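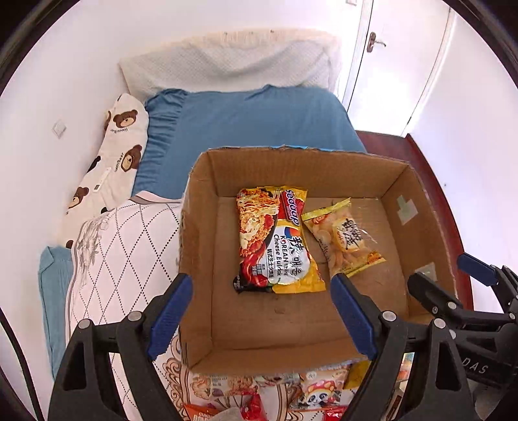 How does a robot learn to pack a snack box? Think for a moment about how you learned to tie your shoes. Somebody probably knelt down and showed you, and then showed you again, and then you had a go and got a big floppy knot. A robot learns in a similar way. It needs somebody to show it, only it needs to be shown a great many more times than you did! Each showing is called an example, or sometimes a demonstration, and people collect them with a tool they hold in their own hands. The tool has two black fingers with blue rubber pads on the inside, and a person can use it to pick things up, a packet of cheesy noodles, say, or a little bag of puffed crackers, and set them down in a brown cardboard box. A camera rides along on the tool and records what is going on in front of the fingers.

Why not just tell the robot what to do?

You could try. Let's say you wrote, "Pick up the crackers and put them in the box." That sounds easy to you, but you already know an enormous amount about crackers and boxes. You know that a bag is squashy and that if you squeeze it hard you will end up with crumbs. You know which way is up. You know that if the bag slides out of your fingers you should stop and pick it up again. A robot starts out knowing none of this, and writing it all down, every last bit of it, would take longer than anyone wants to sit at a desk.

So the people at Wolorau, a small workshop where robots learn household jobs, do the job themselves and let the computer study how they did it. Lacey Inskip has packed so many boxes this way that she says she does it in her dreams. In May she and Diễm Vũ recorded 515 examples of snack packing between them, and they had to buy new crackers twice. (Old crackers get very flat after a while, poor things.)

What is inside one example?

An example is a bit like a very short movie with notes attached. The movie shows what the camera saw. The notes say where the tool was at each moment, which way it was tilted, and how far apart the fingers were. Put the two together and the computer can begin to match them up: when the bag looks like this, the fingers should start to close.

One snack packing example lasts 15 seconds if everything goes smoothly. That is about as long as it takes to sing "Happy Birthday" at a polite speed. Then the person takes the snacks out, moves things a little, and begins again.

Why move things?

This is the part Diễm likes best to explain to visitors. Imagine you only ever practiced catching a ball thrown by your uncle, from the same spot in the yard, in the afternoon. You might become wonderful at catching that throw and still miss every ball your cousin tosses from the porch. Robots have the same trouble. If the box is always in the same place, the robot may learn about that place instead of learning about boxes.

So the collectors change things. They turn the box. They swap a stiff, shiny packet for a soft see-through bag. They work on a table, then on a bed, then on the floor, with the curtains open and with the lamp on. A bedroom is a fine place for it, with pillows and blankets and patterns everywhere — a real home is full of things that have nothing to do with the job, and the robot has to learn to pay them no attention.

What about mistakes?

Oh, there are plenty! Trinh Phùng watches the recordings afterward and sorts them. If somebody bumped the box clean off the table, that one goes in a separate folder. If a packet slipped and the person calmly picked it up again, Trinh often keeps it, and the robot gets to see how to fix a slip.

Then comes the learning. The computer looks through the examples over and over, making guesses about how the fingers should move and checking each guess against what the person did. At first the guesses are dreadful. Little by little they get closer. When they seem close enough, the team tries them out on a robot arm with the same kind of fingers, and everybody stands around holding their breath.

Try it at home

You need a box, 3 snacks in wrappers, a pair of kitchen tongs, and a friend. Ask a grown-up before you borrow the tongs.

Pick up the snacks with the tongs and put them in the box while your friend watches without talking. Now let your friend copy you exactly. Next, turn the box sideways and move the snacks somewhere new, and see what your friend has to do differently. Did you both grab the bags at the same spot? Did anything get squashed?

You may eat the crackers when you have finished.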